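Help Boards > Family and Home > Toys and Play > Play kitchens

Cleaning a soft ketchup bottle and keeping a play food set together

Asked by Brelix
8 replies hidden, 17 following

I look after the toy cupboard at a small playgroup and have ended up with a mixed lot of play kitchen things. Some came from us, some were handed on by a family who were moving to Skaltow. There are plates, a colander, fruit and veg, and a ketchup bottle. In the bottle's case it is a stuffed fabric one, with a white label on it that has a little red tomato.

I have two problems. The first is how to wash the bottle. It has no care label left, only a stub where one has been cut off. It gets chewed by the younger ones and I would like to wash it every week or so, but I don't want the red to run into the white label or the stuffing to go lumpy. Most of the other food can just go in the sink.

The second is storage. At the moment it all goes in one deep box and the children tip the whole lot out to get to the plates. I put the things out on the white table before each session and it looks fine for the first few minutes. I have one shelf, 7 hooks and not much money.
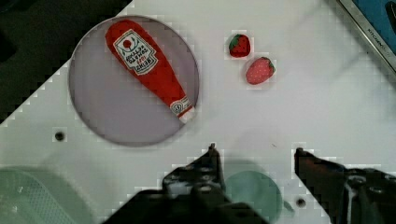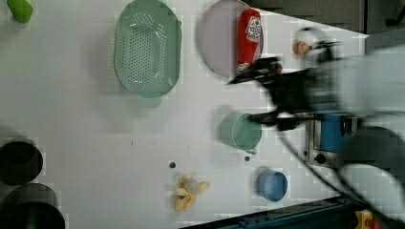

The ketchup bottle on the lavender plate, in both pictures. The colander is in the second one.

Is there a sensible way to do either of these? The children are between two and four.

Shares: 7

Kuldeep Bisht
Helpful: 17

I have washed a lot of stuffed play food and the red ones are the ones to be careful with. Before you do anything else, wet a white cloth with cool water and press it on the red near the wide end for a minute. If the cloth comes away pink, don't soak the bottle at all. Wipe it over with a cloth wrung out in cool water and a drop of washing-up liquid, then again with plain water, and do the label last with a clean bit of cloth.

If the cloth stays white you can try the machine. Put the bottle in a pillowcase with the end knotted, on its own or with other reds, cool wash, short programme, low spin. Leave out the softener. When it comes out, squeeze it in a dry towel and work the stuffing back into shape with your fingers, the neck especially, because that's where it bunches up. Then leave it somewhere airy. Ours took two days to dry through in May, and longer in winter. Don't put it on a radiator. Check the seams each time and take it out of use if one has opened, as two-year-olds will find the stuffing.

For weekly use I would wipe it after each session and only do the full wash every half term. If it is being chewed that much it is worth having a second one, so that one can be drying.

For storage, get rid of the deep box. We use shallow trays, one layer deep, so nothing is underneath anything else. Plates go upright in an old letter rack. Fruit and veg go in one tray, bottles and packets in another. The colander can hold the small fruit if it is big enough, and it saves you buying a tray. Stick a picture of what belongs in each tray on the front. Words are no use at that age.

Also put less out. Two plates, one bottle and a few pieces of fruit is enough for a small table. Swap them over the next week.

Comments: 2

Brelix
Thank you. I did the cloth test and there was a very faint pink, so I will stick to wiping. The letter rack is a good idea, I think there is one in the office.

Kuldeep Bisht
Faint pink may stop after a few wipes. Try the test again in a month before you give up on the machine.

Cenusham
Helpful: 2

Just bung it in at 30, they're made for kids. Mine has been in with the school jumpers and it's fine. The label has gone a bit grey but who cares, they still know it's ketchup.

Comments: 0

Dhillon
Helpful: 8

Agree with the trays. On the hooks, we hung up drawstring bags, one for each sort of food, and it did not work well. The children couldn't see what was inside and emptied every bag to look. Net bags were better. The ones sold for washing delicates are cheap and you can see straight through them, and the fabric bottle can go in one to dry as well.

If your hooks are above child height, use them for the things that are resting that week. Keep the shelf for what is in play.

One thing about the bottle label. If the printing starts to lift at the edges, go round it with a few small stitches in white thread. Don't use glue on something that gets chewed.

Comments: 1

Brelix
The hooks are too high for them, so they will do for the spare things. I will look for net bags this week.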